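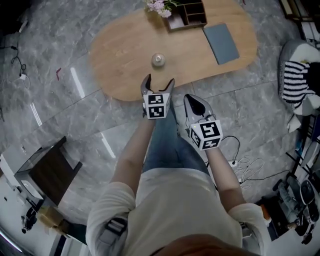 Chapter 2
Who Owns the Kitchen Table?

In 1424 the town of Plusitz fined a baker for eating his supper standing up. The court roll gives no reason, and historians have been supplying them ever since. Corrado Rinaldi thought the offence was religious. Pieter Van Acker, who had read the roll in the original, thought the clerk had misspelt "stealing".

Either way, it is an awkward start for a chapter on household property, but household property is an awkward subject. Most of what a family owns was never formally given to anyone. It was bought in a hurry, inherited from an aunt, or left behind by a lodger. Then somebody dies or moves out, and a table nobody liked is suddenly worth a solicitor's letter.

We begin with the Estesel inventories, 23 lists of goods drawn up after deaths in a single parish. Read them for what they leave out. Beds appear in all of them and spoons in most, while wives' belongings tend to turn up under "sundry". Section 2.1 explains how the lists were made and who was paid to make them.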